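The Stevetti Flat, Kitchen Day

Posted by Rodica Lungu
June 2020

Quick one tonight, it's late and my feet hurt. A few of you asked for more from the Stevetti flat after I put up the hallway pictures, so - kitchen. Only the kitchen. The rest is still boxes and I am not showing anyone the rest.

If you're new: small place, narrow kitchen, third floor, 16 steps up from the second landing (the elevator stops at two, dont ask). We got the keys at the end of winter and have been living out of half a kitchen ever since. Counters went in first, then the walls, then a very long wait for everything else.

Bits and pieces people wrote in about:

The counters. Stone, near black. Love them. Show every single crumb. Wipe with a barely damp cloth, then a dry one. Sprays leave streaks, have tried three.

The walls. White with the gray veins. We went back and forth between this and a plain cream tile from Plavach for weeks. Paltel, who did the cutting, voted cream. He was outvoted.

The cost. Not giving the whole bill! The wall panels plus the glue came to 300 and the delivery was another 172, which I am still cross about. Delivery was from one town over.

The dishes. Wrapped in paper since the move. Plates, cups, glasses, all mixed up, packed in a hurry by me and my sister Tang-style, meaning whatever fits goes in (Mrs. Tang next door to our old place packed her whole house like that in one night and we have called it that ever since). Over 9 boxes marked KITCHEN. Two of them turned out to be shoes.

So the job for the day was dishes. Paper off, rack loaded, counter clear by supper. Put the radio on and got going. Start early if you're doing this yourself, it takes twice as long as you think. Have a bag for the paper too, a big one. I had a small one.

Kitchen pictures 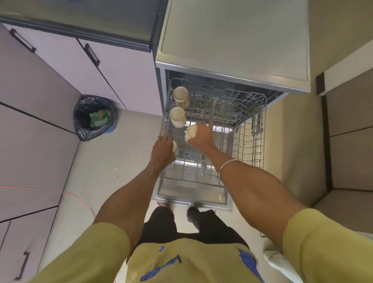
Cups and glasses, upper rack. The polka dot one is my favorite, always has been.

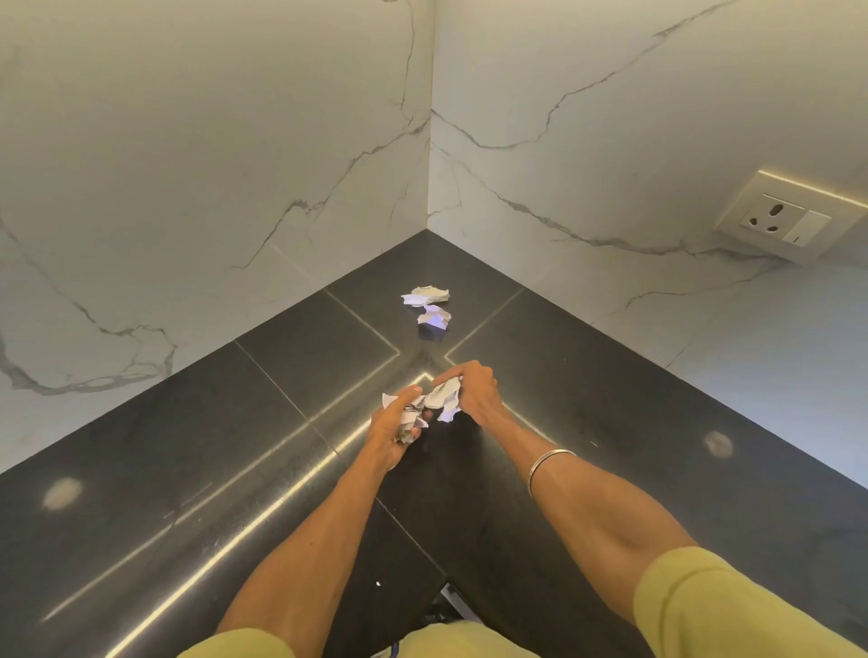 Paper, paper, paper. Black counter is good for one thing at least - you can see every scrap.
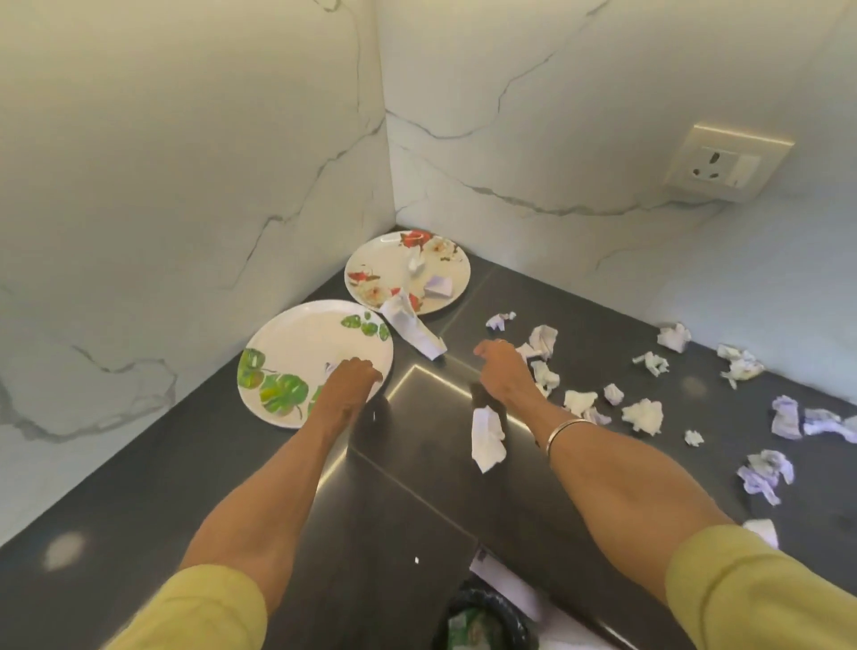 The leaf plate and the rose plate, back in the corner. They don't match and I don't care. More paper, obviously.

What's left

Shelf above the counter. Brackets are here, the board isn't. Plavach says next week, Plavach said that last week as well.

Door handles. Have a bag of them somewhere, brass, from the old place. Can't find the screws.

A lamp for the table end. Open to ideas, nothing that hangs low, we are tall people.

Paint for the window frame. Half a can left from the hallway, might be enough, might not.

Also need to decide where the big pots go. Right now they live under the bed, which works fine until you want soup.

Questions from last time

Yes the hallway color is the same as in the bathroom, just one more coat.

No we did not keep the old cabinet doors, a man on the second floor took them for his workshop.

The rug is from a market stall, no label, sorry. If I see him again I'll ask for a card.

Somebody wanted to know if we'd do the wall panels again. Yes, but I would order one spare. We cracked the last piece and had to piece in the bit behind the fridge from offcuts. Noone will ever see it but I know its there.

Next gallery will be the bedroom, hopefully in September when the wardrobe comes. Comments are open, be nice about the hallway.

Rodica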